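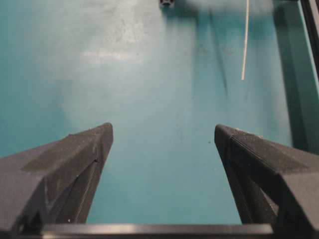

A morning at Kerard's open day

I'd been promising myself a trip to Kerard for ages, and in December I finally got on the early train with a flask and a cheese roll and went. They sell a two-armed bench kit called the Urkosa, meant for small workshops and colleges, and twice a year they open the doors and let people like me (I mend and rebuild electrical test gear for a living) come and poke at it. I'd read the leaflet so many times it had gone soft at the folds.

Bohumila Kováčik met us at the door at nine. She runs the demo room and talks very fast, which suited me fine! There were 14 of us, mostly college technicians, plus a father and daughter who build model railways and asked better questions than the rest of us put together.

Coffee first, then the kit

The talk was short. The Urkosa comes as two arms, a controller and a box of fingers, and you bolt the lot down to your own bench. The fingers were what I'd come for. On the kit we looked at they're dark grey wedges that taper towards the tips, and you can see and feel the layer lines from the printer, so if you snap one you print another. Kerard give you the files with the kit and don't mind if you change them. Wayne Ross, who came over from Brastum (they do the training side), told me he'd redrawn his three times before he was happy, and that the first lot were hopeless on anything thinner than a pencil.

I did ask about wear. The ridges on the inner faces are left as they come off the printer, and I'd have thought they'd smooth over with use. Bohumila said they plan on 3000 grips a pair before swapping. I'd like to see that on my own bench before I believed it, but printing a new pair is cheap enough that I wouldn't lose sleep.

Two arms and a bit of wire

After coffee we stood round the teal table for the part everyone wanted, which was wire handling. I do a lot of this by hand and my thumbs are not what they were, so I got myself a spot at the front and stayed there (sorry to whoever was behind me). The job is set up along a thin black rail with a little silver clamp block on it, held down with a screw. A light-grey wire runs out from the block along the top of the rail, and the right arm has the job of pinching it while the left waits opposite with its fingers open.

What surprised me was how small everything is. The grippers are chunky, with metal guide rods showing, but the fingers close down to a narrow wedge and that's the bit that matters. I tried to get Wayne to say how thin a wire it would manage and he wouldn't be drawn, though he did say stiff wire is much easier than floppy, and that you should spend your first week on nothing else.

My one grumble is the cabling. There's a black loop over the left arm and more curling about under the right one, and on my bench, with my elbows, something would get snagged by lunchtime. I said so and Bohumila wrote it down. The railway daughter suggested clips!
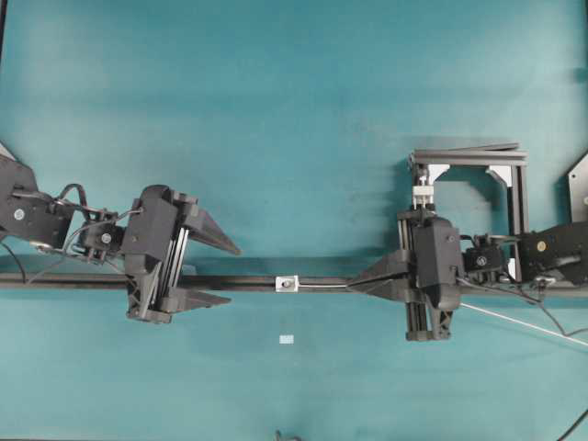
What it costs and whether I'd have one

They don't put a price on the leaflet, which always makes me suspicious, but you can hire a set for 2 months with a 1000 pound deposit and get that back off the price if you keep it. The Brastum training day is extra. Kumarasinghe, the dealer nearest me, will deliver and help you bolt it down, and they had a chap there taking names. I gave him mine.

Would I buy one outright? Not yet. I'd want to know how long it takes to change over from one job to the next, as my work is all ones and twos, and I didn't get a straight answer on that. For a college, or anyone making the same little harness all week, I can see the sense in it. I'm going to hire a set in the spring, if I can clear the end of the long bench by then (there's an oscilloscope on it that hasn't moved in years).

Getting there

It's a ten-minute walk from the station, uphill, and the sign is on the wrong side of the road so keep looking left. Parking is tight. Lunch was soup and very good bread, and they'll do you a vegetarian one if you tell them when you book.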